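The little shelf that holds everything
By Siwan Beddoe
September 9, 2022

Print | E-mail this article
Shares: 266 | Comments: 2

Rhiannon Hughes keeps hers beside the kettle. Ynyr James has one in the hall, where it collects keys, dog leads and a harmonica he is still meaning to learn. Mine is on the landing, at exactly the height of a four-year-old's chin, and for most of August it was a farm.

I'm talking about the small open shelf — two levels, plain timber, no doors, no drawers, nothing to get jammed. It is the humblest bit of furniture in any house and I have become a complete convert. I went looking for one after our toy box (a monstrous thing with a lid that pinched fingers) finally lost its hinges, and I haven't looked at a lidded box since.

The trouble with a toy box is that everything in it is at the bottom. You know the routine: the one animal your child wants before bed is under the train tracks, so out come the tracks, and the blocks, and the half-eaten rusk, and now it's twenty past eight and the rug has vanished. Put the same animals on an open shelf and they become neighbours. They stand about looking at you. Children will go straight to them, and with a bit of luck they'll put them back too, as a pig obviously needs to go home to the other pig.

Saeed Bakhtiari has been building these shelves in his shed in Bowen for years, and he was kind enough to let me get in his way for a morning. He works in plywood and he leaves the edges bare. I'd assumed that was a matter of cost. "No, I like to see the layers," he told me, running his thumb along one. "You sand it properly, you take the sharpness off the corners, and then you leave it alone. People paint everything." He does seal the flat surfaces when a shelf is headed for a kitchen, and he'll colour one on request, though you can see it hurts him.

His advice on size was the most useful thing I brought home. Go shallower than you think. A deep shelf grows a back row, and the back row is where things go to be forgotten. Leave enough height between the levels for a hand and whatever the hand is holding, then a bit more. And fix it to the wall if there's a climber in the house. Saeed won't hand one over without the bracket.

What goes on it is the fun part! I like the top level for favourites and the lower one for anything with wheels, but Rhiannon does it by colour and hers looks marvellous, all the greens down one end like a hedge. Wenjie Luo, who has twins, gives each of them a level and swaps them over on birthdays. She also hangs a wire basket above for the awkward stuff, the tubes and rolls and bottles that won't stand up straight on a shelf, and I pinched the idea the same afternoon.
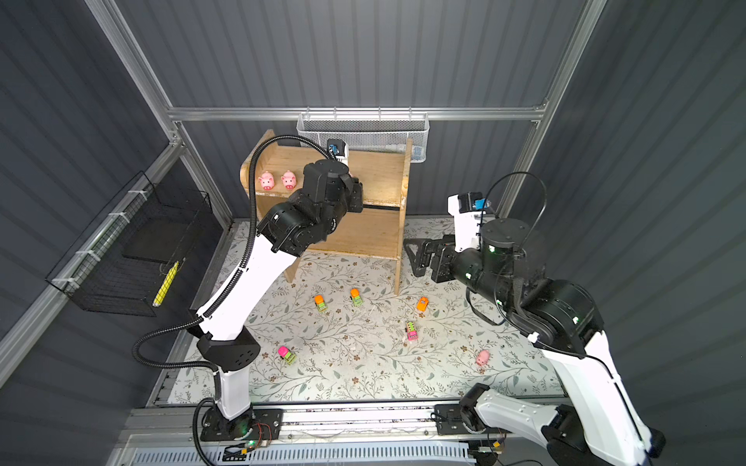 Pairs are my other great discovery. One toy on a shelf can look a bit stranded, but two of the same thing, set side by side with their snouts pointing out at the room, look as though they've been put there on purpose. I tried it with egg cups next, and then with a pair of brass owls from my aunt's place that had spent years in a cupboard. They're on the landing now, and the farm has had to budge up.

A word on what goes underneath. Ynyr has bare boards and every dropped tin soldier sounds like a burglary, so he's bought a mat. I'd go for something patterned, leaves or small flowers, in a colour that forgives crumbs. Plain cream lasted one weekend at our house.

If you'd like to make your own, Saeed suggests starting with offcuts and borrowing a decent saw. Mine took me two evenings and leans very slightly to the left. The owls don't seem to mind.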